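제목: [후기] 웰두 공개 시연회 참관 보고 및 의견 요청
게시판: 자동화 현장 / 참관기

작성자: 놀빌관리실 (Nolville)
조회 828

지난 5월 웰두(Weldu)가 개최한 공개 시연회에 참석하였기에 내용을 공유드립니다. 당사는 의류 분류 공정의 자동화를 검토하고 있으며, 이번 참관의 목적은 섬유류 취급 작업의 현재 수준을 확인하는 데 있었습니다.

오전에는 네코(Neko) 시스템의 개요 설명이 있었고, 오후에는 손으로 쥐고 조작하는 그리퍼로 의류를 다루는 작업이 소개되었습니다. 주최 측에 따르면 네코의 학습에는 현재까지 작업 기록 348건이 사용되었다고 합니다. 가정 환경에서의 작업 비중이 높다는 점이 인상적이었습니다. 아동복은 크기가 작고 단추 등 부속이 많아 성인복보다 까다로운 품목으로 분류된다고 합니다.

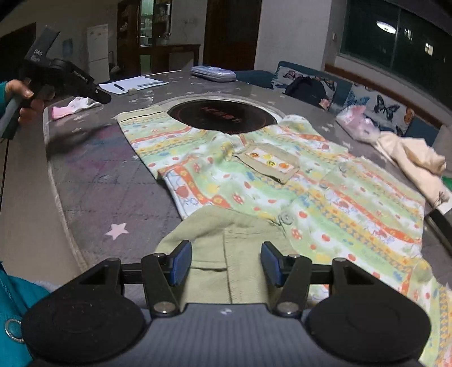
시연회 참가에 별도의 비용이 발생합니까?
참가비는 무료이며, 사전 등록을 완료한 기관에 한하여 입장이 허용됩니다.

질의응답 시간에는 원단 두께에 따른 파지력 조정에 관한 문의가 가장 많았습니다. 답변은 대체로 성실하였으나, 처리 속도에 관한 수치는 제시되지 않았습니다. 유사한 시연에 참석하신 회원님의 의견을 부탁드립니다.

작성자: briltden_공정
상세한 보고에 감사드립니다. 브릴트덴(Briltden)에서도 같은 행사에 2명이 참석하였습니다. 다만 평가는 다소 다릅니다. 당일 배포 자료에 기재된 성공률 89%는 평평하게 펼쳐 놓은 의류만을 대상으로 한 결과입니다. 실제 분류 현장에는 뭉치거나 뒤집힌 상태의 의류가 투입되므로, 해당 수치를 도입 근거로 삼기는 어렵다고 판단합니다.

작성자: 섬유물류연구
윗글의 지적에 일부 동의하나, 시연회의 성격도 고려되어야 한다고 봅니다. 주최 측은 초대장에서 본 행사가 제품 발표회가 아닌 연구 공개 행사임을 명시하였습니다. 현 단계에서 현장 투입 조건의 성능을 요구하는 것은 이르다고 생각합니다.

작성자: briltden_공정
연구 공개 행사라는 점은 인지하고 있습니다. 그러나 배포 자료의 마지막 장에 도입 상담 창구가 안내되어 있었습니다. 도입 상담을 받는 이상 시험 조건은 본문에 명확히 표기하여야 합니다. 각주로 처리할 사항이 아닙니다.

작성자: 놀빌관리실 (Nolville)
두 분의 의견에 감사드립니다. 각주의 시험 조건은 본인이 미처 확인하지 못한 부분으로, 내부 보고서에 반영하겠습니다. 아울러 웰두 측에 뭉친 상태의 의류에 대한 결과를 서면으로 요청하였습니다. 회신이 접수되는 대로 본 게시글에 추가하겠습니다.

작성자: 세탁공정담당
침구류에 관한 언급도 있었는지 문의드립니다. 당사는 의류보다 침구류의 물량이 많습니다.

작성자: 섬유물류연구
침구류는 이번 행사의 범위에 포함되지 않았습니다. 질의응답에서 관련 문의가 한 차례 있었으며, 후속 과제로 검토 중이라는 답변이 있었습니다.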